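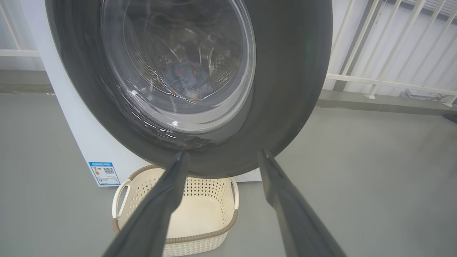
Laundry Handling Kit Now Open for Evaluation Bookings

Members who run shared laundry rooms have asked for some time whether a robot arm can take over the loading and unloading of front-loading washing machines. The Skorkodberg laundry handling kit is offered for that purpose, and it may now be booked for evaluation through the Veststead equipment desk. This item sets out what the kit contains, what the desk has found so far and how a booking is made.

What the kit includes

The kit consists of a two-finger gripper, a small camera mounted at the wrist, a mounting plate, a control unit and a set of stored routines for opening a door, reaching into a drum and placing garments in a basket. The arm itself is not part of the package. Members may use their own arm, provided that the mounting plate fits, or may borrow one from the desk for the length of the evaluation.

The long, tapered fingers are the main point of difference from the general-purpose gripper that many members already hold. A short, broad finger tends to push a garment against the back of the drum. The longer shape is meant to pass through the door opening and close on a fold of cloth with less contact with the rim.

No changes to the washing machine are required. The kit does not connect to the machine's controls, and a person must still select the program and add detergent.

Findings to date

The desk's review covers unloading only. Over 401 attempts with single garments, the kit performed best with heavy cloth such as denim, which holds its folds and gives the fingers something to close on. Thin synthetic garments were less reliable and often needed a second attempt. Bed linen has not been tested, and members should not assume that results with clothing will carry over to sheets or towels.

Two matters deserve attention before a kit is ordered.

The first is the door. Latches differ a good deal from one make of machine to another, and the stored opening routine must be taught again for each model. The manual supplied by Skorkodberg treats this step too briefly. The desk has prepared a supplement, which is lent with the kit.

The second is the position of the basket. The routines expect it to stand on the floor close to the front of the machine. When it was moved a short distance to one side, the arm still reached it, but garments were sometimes left hanging over the rim. A strip of floor tape is a simple remedy - the desk now includes a roll in each case.

The low camera position gives a useful view of the basket, the door and the lower part of the drum. Reflections on the door glass can interfere with the view, and members with strong overhead lighting may wish to test at different times of day. Printed notices on the machine are not read by the system. Operators remain responsible for following any precautions given there, in particular those that concern opening the door.
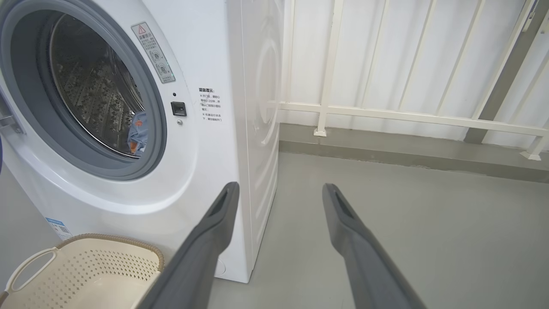

Booking and charges

Evaluation periods run for 5 working days. A refundable deposit of 2000 is payable in the member's usual billing currency, and there is no hire charge for the first period. Carriage is arranged by Deligiannis, and the case must be returned in the packaging in which it was received.

Each booking requires two named operators, both of whom must complete the short safety briefing before the kit is released. Requests should be sent to the Veststead equipment desk with the make and model of the washing machine, the clear floor space in front of it and the type of arm to be used. The next round of bookings opens in October.

A competing kit from Sercombe is expected at the desk later in the season and will be reviewed on the same terms.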